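The Quiet Politics of the Office Cup

By Emilian Sandu

At Skumska, where I rent a desk by the month, coffee begins at 8 and the cup argument begins shortly after. Ovidiu Toma, who orders the supplies, buys paper cups by the box: 1,460 last year for a floor of 20 people, most of whom own a perfectly good mug.

The mugs live in a cupboard, growing rings. The paper cups live out in the open, within reach, and reach always wins. 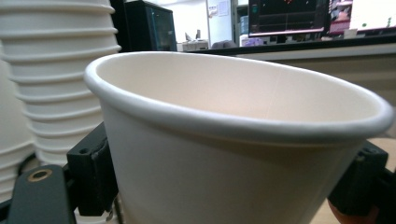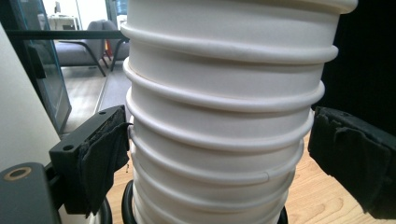
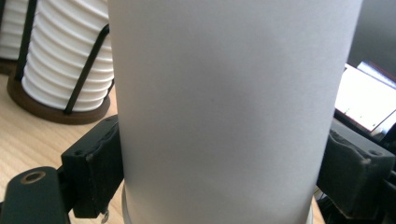
White cups, mostly paper.

Ovidiu's complaint is with the stacking. A tall stack looks generous, so people pull from it in a hurry, get two cups stuck together, and drink from both. He calls this "the double" and says it costs him a sleeve a month. He has tried shorter stacks. People took them for a shortage and began hoarding, and in June he found 40 cups in a filing drawer marked Sima.

My own sins are smaller. I write my name on a cup in the morning, lose it by ten, and start another. Last week I found three Emilians on one windowsill, all half full. I drank the newest, or the one I hoped was the newest, and went back to my desk.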